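Speaker notes: Buying the arms before the bench
(February session, my copy. Slides are on the laptop, and I've left the prices off them on purpose.)

Opening

Hi everyone, thanks for coming back in after lunch. I'm Jocelyn Marquez, I look after equipment planning at Hesness, and I get 22 minutes with you, so if I start talking faster near the end you'll know why. My topic is how we put together a budget for two-handed robots doing kitchen and table work, and where I got it wrong the first time. (Pause for the laugh. If there's no laugh, keep going.)

Quick show of hands: who's got a quote for hardware sitting in their inbox right now? Okay. And who's got a line in the same budget for the simulation time? Yeah, fewer of you. I was in the same boat!

Where we started

Our first request was one page long. Ramil Quiambao and I wrote it in an afternoon and it had the arms, the hands, a bench and shipping. That was it. It went up to Calimlim, who hold the purse strings for our site, and it came back with one question in the margin: "What will they be picking up?" I was a bit cross about that, to be fair. It was a good question and I didn't have the answer, so I sulked for a day and then went to see Rostyslav Holovko, who runs our simulation side.

Rostyslav's view is that you should spend on the simulated bench first and treat it as part of the purchase. You lay out the counter, you put the everyday stuff on it, you bring in the hands you're thinking of paying for, and you see what your shopping list looks like after that. So that's what we did, and this next slide is the kind of setup we now plan from.

(Next slide. Give them a moment to look.)

I want you looking at the right hand and the little can in the basket. The fingers are right up close to the can, and that loaf-looking thing is lying in there with it. When I saw that on the big monitor I stopped thinking about reach and payload, and I started thinking about how much room a hand takes up once there's more than one thing in a basket. Our one-page request had a line for "hands" and nothing whatsoever about finger size. 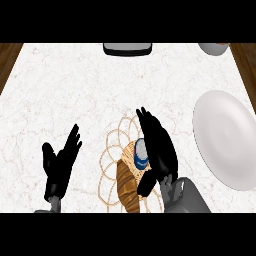
What went into the second budget

1. Simulation time. We asked for 100 hours up front and kept it as its own line, so it couldn't get nibbled away by freight.

2. Hands, priced separately from arms. Florante Quiambao (yes, they're cousins, yes, it gets confusing on email) pushed for this and he was right. Plernach quoted us a bundle, and once we'd had it split out we could compare it properly with what Trirkach sent through.

3. Props. Crockery, baskets, tins, placemats, the lot. I put down $3000 and got teased for it in the meeting. I'd put it down again tomorrow.

4. Spares and fingertips. Ask the supplier how long a replacement takes to arrive. Ours said 9 weeks for a hand, and that changed how many we ordered.

5. Somebody's time. Lovely Dagdag sets up our layouts, and the first budget had her doing it for free in her lunch hour. Sorry, Lovely.

Bits people usually ask about

Do we lease or buy? We bought the arms and leased one pair of hands, and I'd want another year before I tell you which I liked better.

Did Calimlim sign it off? They did, minus the second bench. I'm having another go at that in the next round.

Can you have the spreadsheet? Sure, come and find me at the tea urn and I'll email you the blank one. The supplier columns are locked, so please don't write to me asking for the password.

(If there's time, go back to the slide and take questions. If there isn't, hand over to Rostyslav and sit down.)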